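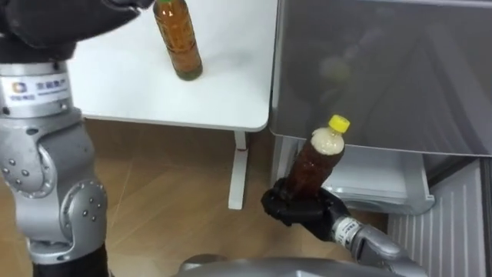
Borislav Ivanov has furnished break rooms, waiting rooms and staff kitchens in Jutetbridge for most of his working life, and he has firm views on small tables. He thinks most offices buy them too big. A white top with a slightly curved front edge, wide enough for a bottle of tea and a couple of plates, set on a white metal leg over light wood-grain planks, is close to what he recommends to almost every customer who asks him where to start.

"People come in with a drawing and there's a table for eight in the middle of it," he says. "Then I ask how many of them eat at the same time. It's two, maybe three. The rest take a sandwich back to their desk."

We met on 28 September 2021 at the Carnow showroom, a single long room above a tile store. Ivanov joined the company as a delivery driver and moved to planning after a few years of carrying other people's mistakes up stairs. He still goes along on deliveries when he can. He says he learns more from watching a table go through a door than from any floor plan.

His starting size for a small room is a top 800 millimeters across. Above that, he says, chairs begin to block the way to the sink or the door. He likes a matte finish for the top. Gloss looks good in a catalog, but under ceiling lights it throws the glare back at whoever is sitting there, and it shows every wipe of the cloth.

White is a harder sell. Customers worry about coffee and tea. Ivanov keeps a white table in his own kitchen and says he has no complaints.

"You see the spill, so you wipe it," he says. "On a dark table it sits there until the next morning. Tea is fine if you get to it the same day. Curry is another matter — I tell people to put a mat down for curry."

He is less relaxed about feet. A metal leg with a bare end will mark a plank floor within weeks if the table gets pushed around, and in a staff kitchen it always gets pushed around. He fits pads to every table before it leaves the building and puts spare ones in an envelope taped under the top. Customers find the envelope years later, he says, or they never find it.

The biggest order he has handled came in May, when Obradović, a firm with offices on four floors, replaced all its break room furniture at once. The list ran to 139 tables. Ivanov talked them out of having the same table in every room, and the two rooms with the worst light got the palest tops.

Delivery took longer than planned. The elevator was out for two days and the crew used the back stairs.

"I carried some of them myself," he says. "My knees knew about it."

His next job is in Nekcombe, a community hall with an old floor that slopes toward one wall. He has been out twice with a level. The tables there will need adjustable feet, and he would like the hall to keep its heavy wooden chairs, which are in better shape than the people running it seem to think. They want new ones. He is going back next week to talk to them again.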